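Gutter and Roofline Fitter, Vullside

Lendon Rooflines is looking for a fitter to join our gutter and fascia team in Vullside. The job is permanent and full time, with a start in December if you can manage it.

You will be replacing gutters, downpipes, fascias and soffits on houses and small commercial buildings. Most jobs are done within a day or two. You will work in a pair, usually with Ansel Escobedo, who runs the Humen Road side of the town and will show you how we set out and fix our brackets.

We start loading at the yard at 7.30 am and aim to be back by 4 pm. In bad weather there is bench work indoors, cutting and joining lengths for the next job. 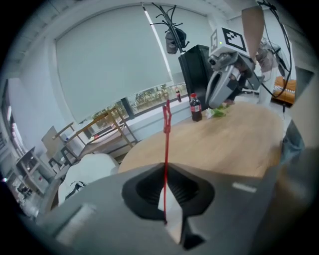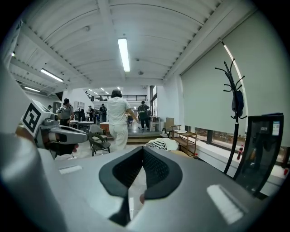
You will need at least 3 years' experience in roofing or roofline work, a full driving licence and a head for heights. A working at height certificate is useful. If yours has run out, we will pay for the renewal. Experience with cast iron is welcome, as we look after the Dmytriv estate, where plastic is not allowed on the front of the houses.

Pay depends on experience and is reviewed after 8 weeks. You get a van, power tools, workwear and £100 a year towards your own hand tools. Holiday is 5 weeks plus bank holidays.

To apply, send your CV or a short letter listing your last two jobs to Corinne Doucet at the Vullside office. Please say when you could start and whether you can tow a trailer. Applications close at the end of November.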